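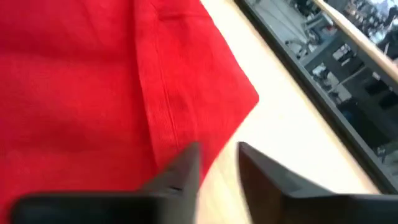

Publicado en: Foro > Robótica aplicada > Normas y buenas prácticas
Miércoles 10 de agosto, por sieglinde_gerlach

Buenas a todos. Estoy redactando la norma interna para las sesiones de doblado de tela con dos brazos (teleoperadas, para grabar demostraciones) y me atasco siempre en el mismo punto: ¿qué damos por válido? En Dretau heredamos una hoja de Skeltov que dice «el paño quedará correctamente doblado» y ya está. Pues qué bien. Cada operador entiende una cosa distinta, y luego al revisar las 754 demostraciones de la última tanda hemos tirado 142, muchas con discusión de por medio.

Lo que tengo de momento en el borrador:

- La tela empieza arrugada o medio doblada, nunca estirada a mano por el operador.
- Las pinzas no arrastran la punta contra la mesa.
- Si una esquina se escapa, se vuelve a coger dentro del mismo episodio. No se corta la grabación.
- Nadie mete la mano en la zona de trabajo con los brazos habilitados.

¿Qué añadiríais? ¿Qué quitaríais?

---

tuercafloja escribió:

El tercero no lo veo. Yo corto siempre que se escapa la esquina y vuelvo a empezar. Si dejas los fallos dentro, el modelo aprende a fallar, así de simple. En mi grupo lo hicimos como tú dices durante una temporada y salían unas vacilaciones rarísimas, el brazo se quedaba ahí pensándoselo encima de la tela.

---

helmut.grube escribió:

Pues yo estoy con Sieglinde, y mira que me cuesta. Si solo grabas dobleces perfectos, el día que la tela se mueva dos dedos el robot no sabe qué hacer. La recuperación tiene que estar en los datos – pero etiquetada, eso sí. Nosotros marcamos el episodio como «con corrección» y luego cada cual filtra lo que quiera.

Lo que yo cambiaría es lo de arrastrar la punta. Con tela fina no hay otra manera de meter el dedo por debajo del borde, tienes que apoyar. Poned un límite de fuerza y dejad que rocen. 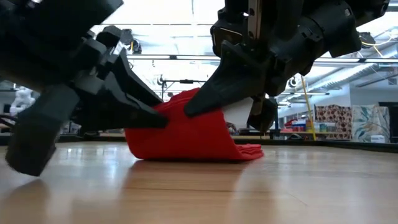
Y otra cosa que no veo en tu lista: la distancia entre las dos pinzas. Con los dos brazos trabajando en el mismo paño se acaban cruzando las muñecas en cuanto el operador se emociona. Nuestra regla es que uno sujeta y el otro mueve, y solo se mueven los dos a la vez para levantar. Se pierde algo de tiempo, pero desde que la tenemos escrita se acabaron los golpes entre dedos.

---

sieglinde_gerlach escribió:

Helmut, lo de sujetar y mover me lo llevo tal cual, gracias!! Lo del límite de fuerza me da más respeto. ¿Quién lo fija? En Reuter lo dejaron a criterio del operador y acabaron con la mesa llena de rayas (y con un barniz brillante eso se ve en todas las cámaras, claro).

tuercafloja, entiendo lo que dices de las vacilaciones, a mí también me han salido. ¿No sería más cosa de operadores poco entrenados? Aquí nadie graba datos buenos hasta pasar de 200 episodios de práctica, que se borran todos.

---

tuercafloja escribió:

¿Más de 200? Madre mía, yo con eso me quedo sin operadores antes de diciembre, jaja. Puede que tengas parte de razón, pero sigo cortando. Etiquetar suena muy bien hasta que ves a la gente un viernes a última hora marcando todo como «correcto» para irse a casa.

---

mlopez_rivell escribió:

Entro solo por lo último de la lista, lo de la mano. «Con los brazos habilitados» se queda corto. En Rivell teníamos justo esa frase y un compañero interpretó que con el brazo en pausa ya podía recolocar el paño. Pausa no es parada. Yo escribiría parada de emergencia pulsada y confirmación en voz alta del otro operador, y que lo apunten en la hoja.

También fijaría desde qué cámara se juzga el resultado. La de muñeca engaña muchísimo, una esquina te parece perfecta y luego desde fuera el borde va torcido.

---

helmut.grube escribió:

+1 a lo de la parada. Lo de la cámara lo discutiría: la general te tapa media tela con las propias pinzas. Nosotros miramos las dos, con los brazos ya retirados, y si no coinciden lo decide otra persona que no haya grabado el episodio.

---

sieglinde_gerlach escribió:

Vale, cambio el punto de la mano y añado lo de las dos cámaras. La corrección dentro del episodio se queda, con etiqueta, lo siento tuercafloja :) Me falta por cerrar el límite de fuerza, así que si alguien tiene un valor que le funcione con algodón, que lo ponga con el modelo de pinza, por favor.

Etiquetas: teleoperación, dos brazos, tela, protocolos de grabación
Contacto | Normas del foro | © Foro Robótica aplicada | Volver arriba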